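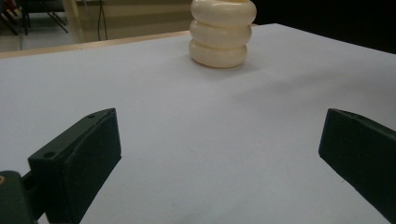

Section 4: Putting Up Your Homau Desktop and Making It Level

By now the two frame legs are standing, the crossbar is snug and you have a clear patch of floor to work on. Great! Putting the top on is the fun part, where a bundle of steel tubes starts to look like a place you'd want to sit and draw, sew or build models. Read through the whole section once before you pick up a tool.

These steps cover the Homau fixed-height frame. If you bought the Homau crank frame, the bolt pattern is different, so go to Section 5 and come back for the leveling steps.

What you need

The hex key from the parts bag
A Phillips screwdriver (a hand one, please; see the caution under step 6)
12 short wood screws, bag C
A spirit level, the longer the better
A pencil and a tape measure
A blanket or a flattened carton

Fitting the top

1. Spread the blanket on the floor and lay the desktop on it, good side down. Sweep first. One bit of grit under there will leave a scratch you will see every single morning.

2. Find the pilot holes on the underside. They come in two groups, one for each leg bracket. If you are using your own top from another maker, skip to "Using your own top" below.

3. With a helper, turn the frame upside down and lower it onto the desktop. The cable notch in the crossbar goes toward the back edge.

4. Measure from each bracket to the nearest side edge and shift the frame until both sides match. Take your time with this one. A frame that sits even a little crooked will bug you later when you push the desk against a wall.

5. Start every screw by hand and leave them all a couple of turns loose. The brackets need some wiggle room while you line things up.

6. Tighten the screws, working corner to corner and going back over them a second time.

CAUTION: Do not use a power driver on the bag C screws. It is very easy to strip the holes or send a screw tip up through the work surface.

7. Turn the desk over with your helper, one person at each end. Lift by the frame and not by the top. Set all four feet down together, never one leg at a time, as this can bend the foot threads.

Note: Now is a good time to run your hand along the edge trim. If a section has lifted, press it down and hold it for a minute or so. Trim that will not stay put is covered by the warranty.

Leveling

8. Move the desk to where it will live. Leveling it anywhere else is wasted work; floors vary a lot, even inside one room.

9. Put the level along the front edge, then along the back, then from side to side. Finally, lay it from corner to corner, both ways. The corner readings are the ones that find a rocking leg.

10. Turn the foot on the low corner counterclockwise to raise it. Half a turn makes more difference than you'd expect, so go slowly and check again each time.

11. Push down on each corner with your palm. If you feel a rock, fix it at the foot diagonally across from the one you just set.

CAUTION: The feet extend up to 20 mm. Stop there. If your floor needs more than that, use the Nurnevel floor wedges, sold separately, under the low side.

12. Tighten the lock nut on each foot against the leg. Everything should feel solid now. Lean on it!

Using your own top

Plenty of people put a Homau frame under an old door, a Kovalchuk butcher block or a slab they sanded themselves, and we love seeing them. The top needs to be thick enough that the bag C screws will not come through. Hold a screw against the edge to check. Mark the bracket holes with a pencil, drill shallow pilot holes with a bit of tape wrapped around it as a depth stop, then carry on from step 3.

Heavy tops are fine as long as you have a second helper for step 7.

Caring for the surface

Wipe Homau tops with a soft, damp cloth and a drop of dish soap. Dry them right after. Skip scouring pads and anything with bleach in it, since pale finishes can yellow in patches. Pencil marks come off with a plain white eraser. For marker ink, use a little rubbing alcohol on a cotton ball and try it on the underside first.

Check the bracket screws again after two weeks of use, and then every November or so, when dry indoor air can shrink a wood top a touch. Once the desk is level and locked, go on to Section 6, Cable Tray and Hooks.

Ralham Furniture Works
Homau Set-Up Guide, revised 7 June 2021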